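Perguntas frequentes: gravar demonstrações em casa com o Lilel

Última atualização: 2 de abril de 2023

Reunimos nesta página as perguntas que mais chegam à caixa de correio do projeto Quintana, e fomos respondendo com a calma que cada uma merece. Algumas respostas ficaram compridas, pedimos já desculpa, mas preferimos que encontre aqui o pormenor que procura do que ficar à espera de um email nosso. Se é a sua primeira vez, leia pelo menos as três primeiras perguntas antes de ligar a garra.

O que é, afinal, o projeto Quintana?

É uma recolha de demonstrações de tarefas de mesa feitas por pessoas, em suas casas, com uma garra de mão chamada Lilel. As gravações servem para treinar um modelo que aprende a pegar, deslocar e pousar objetos do dia a dia. A garra é montada pela Flavik, e o armazenamento e a revisão das gravações estão a cargo da Kummont. Quem participa só precisa da garra, de uma mesa e de um bocadinho de paciência (a paciência é mesmo importante nos primeiros dias!).

Preciso de saber alguma coisa de robótica?

Nada. Temos participantes que nunca tinham mexido em nada mais complicado do que uma batedeira e que hoje gravam lindamente. O que pedimos é que faça os gestos devagar e com intenção, como se estivesse a mostrar a alguém mais novo como se arruma uma mesa. O modelo aprende com o caminho que a garra percorre, com a abertura das pinças e com o que a câmara vê, por isso tudo o que for gesto claro ajuda muito.

Quantas demonstrações já foram recolhidas?

Até hoje temos 3.828 demonstrações aceites, das quais 957 são da tarefa dos pacotinhos de que falamos mais à frente. O número vai crescendo todas as semanas e ficamos sempre contentes quando o atualizamos.

O que conta como uma demonstração?

Uma demonstração começa com a garra aberta e parada por cima da mesa, passa por pegar num objeto e levá-lo ao sítio combinado, e acaba com a garra outra vez aberta e parada. Se pegar em dois objetos seguidos sem parar entre eles, a revisão separa-os quando consegue, mas dá um trabalhão e às vezes perde-se a gravação inteira. Faça uma pausa curta entre objetos, o tempo de uma respiração, e siga para o próximo.

Que mesa devo usar? Tem de estar vazia?

Use a mesa que tiver. Pode ter toalha, pode ter um copo, pode ter aquelas coisas que lá moram sempre. O modelo precisa de ver mesas de verdade, e uma mesa de verdade raramente está despida. Pedimos só que os objetos da tarefa caibam à vontade e que haja espaço para a mão rodar sem bater em nada que se parta. Se a toalha escorregar muito, prenda-a com molas na borda. As dobras não fazem mal nenhum, deixe-as estar.

Como se pega num pacote de snack sem o esmagar?

Esta é a pergunta campeã, e percebemos bem porquê: os pacotes pequenos amarrotam-se, escorregam e mudam de forma a cada aperto. A nossa sugestão é aproximar a garra com as pinças bem abertas, deixar o pacote ficar entre as duas almofadas azuis e fechar aos poucos, até sentir que já não foge. Depois pare um instante antes de o levantar. Um pacote amarrotado continua a ser um bom exemplo, e até gostamos de ter vários, porque em casa das pessoas os pacotes também não andam engomados. Veja como fica uma pega segura, com o pacote amarelo preso entre as duas pinças e a ponta de cima de fora:
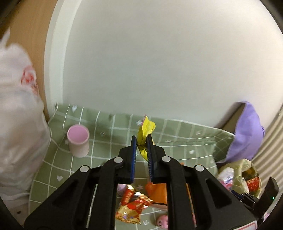
Por que ordem devo pegar nos objetos?

Pela ordem que lhe apetecer, desde que vá mudando. Se começar sempre pelo objeto da esquerda, o modelo fica convencido de que o mundo começa à esquerda, e depois custa a desfazer o hábito. Há quem tire à sorte, há quem vá pelas cores, há quem deixe as crianças escolher. Tudo serve. Entre séries, baralhe os objetos em cima da mesa e vire alguns ao contrário.

Posso misturar objetos de outros tipos?

Pode e agradecemos! A lista de base tem 11 objetos, mas as séries com uma figurinha ou um copo pelo meio são das mais úteis que recebemos. Evite apenas vidro, facas, líquidos sem tampa e medicamentos. Comida embalada é bem-vinda, desde que a embalagem esteja fechada no princípio da série. Se alguma se romper a meio, pare, limpe as almofadas com um pano macio e recomece com outra.

O objeto caiu. Apago a gravação?

Não apague, por favor. Se o objeto caiu em cima da mesa, volte a pegar nele com a garra e continue, que as recuperações ensinam muitíssimo. Se caiu no chão, termine a gravação, apanhe-o com a mão e marque o episódio como "interrompido" na aplicação. Nós tratamos do resto.

Quanto tempo dura uma sessão?

Recomendamos séries curtas, com um intervalo para descansar o pulso. A maior parte das pessoas faz quatro séries por sessão e fica por aí. Se começar a sentir a mão cansada, pare mesmo que a série vá a meio: os gestos de uma mão cansada ficam tremidos, e o seu pulso vale mais do que qualquer gravação.

A luz da divisão importa?

Importa um pouco. Luz natural ou luz de teto, as duas servem, e gostamos de receber gravações a horas diferentes do dia. O que complica a vida à câmara é uma janela muito forte mesmo em frente ou um candeeiro apontado à lente. Se for esse o caso, rode a mesa ou mude-se para o outro lado dela.

E se aparecer alguém, ou alguma coisa pessoal?

Antes de gravar, dê uma volta com os olhos à mesa e ao que está por trás: cartas com morada, fotografias de família, ecrãs ligados, receitas médicas. Tire o que não quiser partilhar. Se alguém passar à frente da câmara sem querer, marque o episódio para revisão e a Kummont retira-o do conjunto antes de qualquer treino. Pode também pedir mais tarde que apaguemos uma sessão sua, indicando o código que aparece no ecrã final.

A aplicação diz "calibração em falta". E agora?

Pouse a garra, abra e feche as pinças até ao fim duas vezes e toque em "Repetir". Costuma bastar. Se a mensagem voltar, confirme que as almofadas estão bem encaixadas e que não ficou nenhuma migalha entre elas (acontece mais do que se imagina na tarefa dos pacotinhos). Os aparelhos entregues antes de janeiro precisam ainda da atualização que está no menu "Sobre o Lilel".

Quando é que sei se as minhas gravações foram aceites?

Na página da sua conta, cada episódio passa de "enviado" a "em revisão" e depois a "aceite" ou "a repetir". Quando é para repetir, deixamos sempre uma nota com o motivo, escrita por uma pessoa da equipa. Leia-a com carinho, que foi escrita com carinho também.

Não encontrei a minha pergunta. Com quem falo?

Use o formulário de contacto no fundo do site e escolha "Recolha em casa" no assunto. Se puder, junte o código da sessão e a versão da aplicação.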